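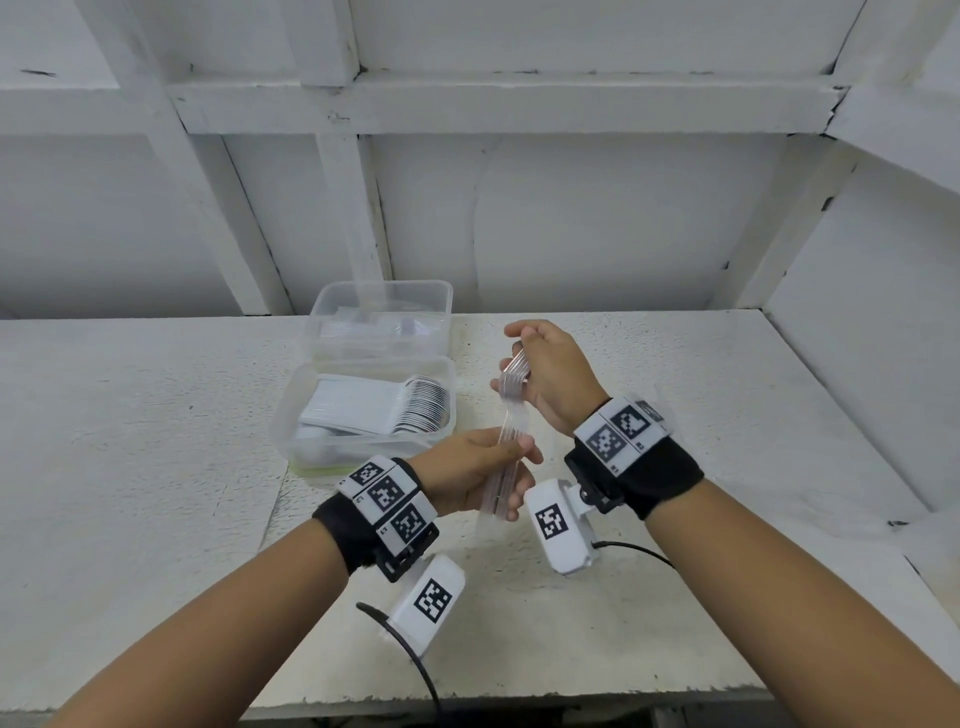 July, 4:40 pm – paint bench

Second coat of the Lesar white on the test boards. First coat sat 24 hours, still a bit grabby at the corners so I sanded anyway, 300 grit, light hand. Dust everywhere. Wiped twice with the damp rag, then the dry one.

Did 6 boards. Numbers 1 to 4 with the foam roller, the last two with the old Collby brush. Brush marks on 5 already, dont love it. Roller ones look flat so far but theres orange peel near the ends where I went back over. Stop going back over!!

Thinned the can a little before board 3 – a capful of water, no more. Should of written down the temp in here, forgot. Window open the whole time.

Lanz filler shrank again in the knot on 2. Needs another skim before anything else goes on it. Try the Treltham stuff on that one, there's half a tub on the shelf over the sink.

Tomorrow: tape test on 1 and 5. Whoever is in first please don't stack the boards, leave them on the nails. Lid on the can tight this time.

Brush is soaking. Out of rags.

Treltham Finishing Shop | Contact | Copyright Treltham | Back to top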